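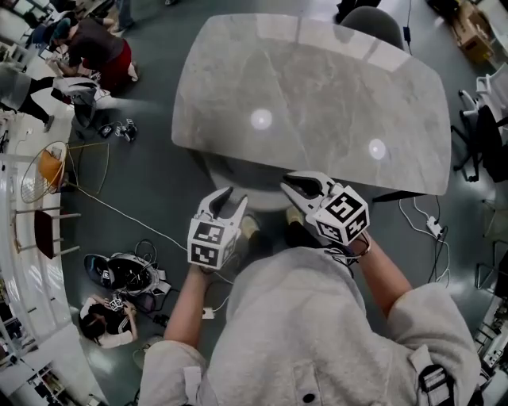
Mirkura has released a new version of Simbridge, its software for turning recordings of people holding grippers into something a robot can learn from, and the headline feature is that it throws more of your data away.

The Harnesberg company says the update adds a tracking check that runs while a demonstration is still being recorded. Until now, Simbridge worked out the position of each hand-held gripper after the session, using the square black-and-white markers mounted on it. If a sleeve, a table edge or a colleague had blocked the markers for too long, operators learned about it the next morning, by way of a log file.

The new version beeps instead. It beeps when a marker is lost, when two markers disagree about where the same gripper is, and when the head camera and the grippers fall more than 25 milliseconds out of step. Early users asked for a way to turn the beep down, and Mirkura has supplied a slider. It does not go to zero.

The company tested the check on 2976 two-handed demonstrations from its own archive, all of which had been marked as good at the time. Simbridge rejected 128 of them. Most of the failures came down to clocks drifting apart between devices, a problem the previous release notes had described as solved.

What remains should be more useful. Policies trained on the cleaned set made fewer odd wrist movements near the moment of grasping, according to Mirkura, though the company has not published success rates and says a fuller report will come in July. It has published a video, set to piano music.

Visser, a smaller outfit that makes planning software and has used Simbridge for two years, said the live check had already shortened its recording sessions. It was less pleased with the new file format, the fourth since the project began. A converter is included – it handles files from the last version only, so anyone further behind will need to run the older converters first, in order.

The release also fixes a bug that swapped the left and right grippers whenever an operator crossed their arms. Mirkura had previously advised operators not to cross their arms.

Simbridge remains free for research use. Commercial licenses are priced by the number of recording stations, and the beep is included in all of them.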